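July, late. Should be asleep, writing this in bed with the bad pen.

Open day at Dolari today. Got there before ten, parked behind the bakery because their lot was full already, walked in with wet shoes. Signed a sheet, got a sticker with my name spelled wrong, got a paper cup of coffee. Four rooms on the tour, they said, go in any order. So I went straight to the sock one. Obviously. It's all anybody in the line was talking about.

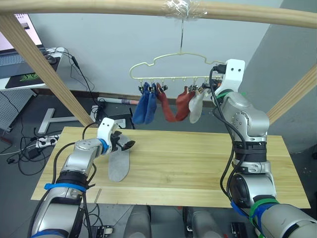
Two arms, one hanger, and the socks.
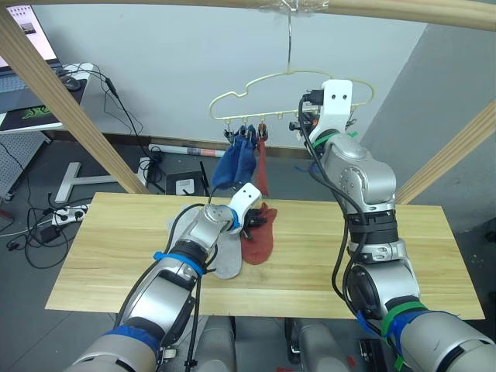 I stayed in there way too long. Meant to give it ten minutes and it was most of an hour. Funny how long you can look at a thing doing laundry when you'd never stand and watch a person do it. I have a basket of my own at home that's been sitting since last week and did I touch it tonight, no.

The woman running the room was good. Young, tired, talked fast, drank from the same water bottle the whole time and never put it down. She said they're up to more than 4000 tries with socks and clips since winter. Tries, not socks. She was firm on that. Some of the tries are the same sock over and over, and a try where it goes wrong gets kept too, they learn from those, or the program does. I asked which kind of sock is worst and she said ankle ones, no contest, nothing to get hold of. Then baby socks. I would have guessed the long wool kind.

A kid asked could it do pants. She said not yet. Kid said why not. She said pants are a lot of cloth. Kid seemed to think that was fair.

A man next to me wanted to know what it costs and would not let go of it. She kept saying it isn't for sale. He kept saying but if it was. I moved to the other side.

What I wanted to ask and didn't, not with people there – how does it know when a clip has really got the sock and when it's only got the fuzz. Because that's what happens on my own rack, you think it's on, you turn around, it's on the floor. I pinch the clip and give a little tug, don't even think about it. Does it tug? Should have asked. Put it on the list for the email.

Second room was Jisport, who I thought were a shoe company and are not. They make the belts and rollers that move boxes around in a warehouse. They had a loop set up on the floor, boxes going around and around, a little arm that pushes the odd one off to the side. Very loud. A sign said 2000 boxes an hour and the man there said well, on a good day with all the boxes the same size, which made me like him. He let me put my own box on. It went around twice and got pushed off. I don't know what I'd done wrong.

They had candy. Took three. Ok five.

Third room I didn't get. Pornis, it's a software thing, you draw what you want the machine to do with boxes and arrows on a screen and then the machine does it. Supposed to be easy. I drew mine and it did nothing at all, then the guy leaned over and moved one arrow and it did something, but it wasn't what I wanted. He was nice about it. Too warm in there, no window, everyone had their coat over their arm. I took the leaflet so I could say I'd read it. I have not read it.

Lunch was sandwiches in the hallway, egg or cheese, the cheese gone by the time I was up. Stood by the window and ate egg. Talked to a retired lady who used to work in a hospital laundry, in the basement, 22 years I think she said, sheets mostly. She had been in the sock room before me. Didn't think much of it for speed. But she liked the hanger with clips, she said they used to have something like it for the small stuff and it was always the job that got given to the new girl. Hands in cold damp things all morning. She said she'd have been glad to hand that one over and she'd have kept the folding, folding was where you could talk. I wanted to write that down right then and had no pen. Writing it now so it's close but not word for word.

Fourth room was the Björklund talk, which was in the big room with the folding chairs. They do kitchens, big ones, schools and so on. Slides. Too many slides, 40 minutes of them, and the clicker stuck so he had to go back and forth to the laptop. The good part was a film of a machine that scrapes trays, and it got a tray with a whole uneaten orange on it and just stopped. Stood there. People laughed a lot. He said the orange took them a month. After that I lost the thread, my chair was next to the door and people kept coming in late and stepping on my bag.

Then questions. Somebody asked the jobs question, somebody always does, and it's a right question, but he had an answer he'd clearly given before and it slid right off. Something about people moving to better tasks. I'd have liked to hear the laundry lady ask it. Looked for her and she'd left.

Went back by the sock room on my way out to do my asking about the tug. Door was shut, sign said back at 3. It was ten after 2. Waited a bit in the hall, read all of the fire plan, gave up.

Visitor sheet at the front had gotten to 227 by the time I signed out. I was 61 going in! So I beat the crowd for once.

Rain again on the drive home. Missed the turn by the gas station, had to go all the way down to the light. Home by 4 with a headache, lay on the floor for a while with the cat on me.

Things to do from this:
– email the sock room lady, ask about the tug, ask if I can come on a normal day when it's quiet
– find my Jisport card, it was in my coat, is it in my coat
– read the Pornis leaflet or throw it out
– buy a clip hanger. Mine has lost so many clips it's a coat hanger now
– call back the dentist, nothing to do with this but I keep forgeting

Also wanted to say somewhere that I came home and hung up the washing after supper, only the small things, and timed myself by the kitchen clock. Eleven minutes for one rack and I dropped two. So I wont be too rude about anyone else's speed. The basket is still full otherwise. Towels tomorrow.

Wrote to my sister about the orange. She wrote back just a question mark. I'll have to call her and tell it properly.

Light off now, it's past midnight and the sticker is still on my sweater.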